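How to Sort and Pair a Pile of Clean Socks

By the Juntunen Household Pages
Updated in May

Socks are the part of the laundry that gets put off. Shirts go on hangers, towels get folded, and the socks stay at the bottom of the basket until somebody needs a pair for work. The method on this page is the one we use at our house in Jostville. It needs a table, a basket or box for the finished pairs, and a spot for the ones with no partner.

What you need

A clear stretch of tabletop, at least as wide as your two arms. A bed will do, but socks sink into a comforter and dark ones get lost on dark bedding. A light-colored table is easier on the eyes.

One basket for finished pairs. Ours is plastic with slots in the sides. Keep it off to one side so you are not reaching over it.

A small bag or shoebox for singles.

Daylight, if you can get it. Navy, black and dark green look alike under a yellow bulb. I sort in the morning for that reason, usually Wednesday, before the sun moves off the table.

Step 1. Work in small batches

Do not dump the whole load out. Take a handful, put it on the table, and leave the rest where it is. A family load at our house runs to 17 or 18 pairs, and spread out all at once that is a mess.

Put the socks near the middle of the table and push everything else to the back. Drinks can stay if they have their caps on.
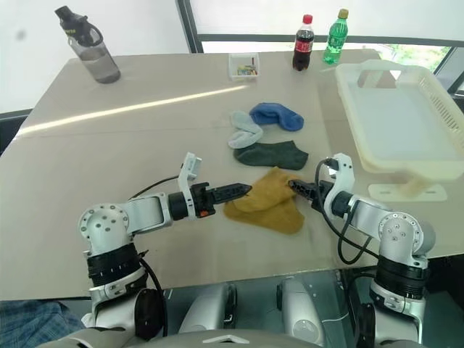 Photo: Baltlow Home & Laundry, Jostville

Give each sock its own patch of table. An ankle sock pulled out flat is easy to identify. One that is still bunched up could be any length, so straighten the crumpled ones before you try to match them. Hold the cuff in one hand, the toe in the other, and pull gently. Turn any inside-out socks now. It takes longer once they are half paired.

Step 2. Sort by color, then by length

Start with the bright colors. Mustard, red and light blue are quick to find and get socks off the table fast. Grays come next, and the dark ones last.

Once you have a color group, check the length. Lay one sock over the other with the heels lined up. If the cuffs end in different places, they are not a pair, even if the color is right. This catches most of the mistakes with plain socks bought in multipacks.

Step 3. Check the knit

Two gray socks of the same length can still be different socks. Run a thumb over them. A ribbed knit has fine lines you can feel, and a terry knit is soft and a little fuzzy. Thick and thin socks should not be paired together either – they wear unevenly in a shoe.

Step 4. Look for holes before you pair

Pick each sock up by one end and let it hang. A hole or snag shows better in a hanging sock than in a flat one, especially in thin knits. Look near the cuff, then at the heel and toe.
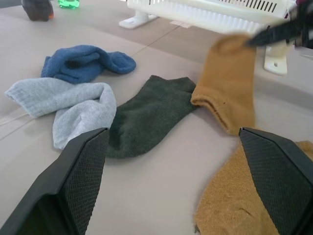

Mustard sock held up over its match, with the cuff at the bottom.

Small snags can be fixed. Push the loose loop through to the inside with a blunt needle and leave it there. Do not cut it. A hole up to the size of a pea can be closed with five or six stitches in matching thread. Anything bigger in a thin sock is usually not worth the time, and the sock goes in the rag bag. Keep its partner if you own more of the same kind.

Step 5. Fold the pair

Lay one sock on the other, toes together. Fold in half toward the cuff, then in half again if the sock is long. Ankle socks need only one fold. Put the pair in the basket standing on its folded edge.

We stopped rolling socks into balls a few years ago. Balling stretches the cuff of whichever sock goes on the outside, and the balls take up more of the drawer.

Step 6. Deal with the singles

Put singles in the shoebox and go through it every 5 loads. By then a missing partner has normally come back from a pant leg, a gym bag or the corner of a fitted sheet. Check the rubber seal too if you have a front loader.

The whole job takes me nearly 18 minutes for a full load, mending not included.

Last updated: May

Related pages
Getting Lint Off Dark Socks
The Platano Drawer Divider: How We Set Ours Up
Folding a Fitted Sheet on a Small Table
Mending Basket Basics
What to Do With Old Towels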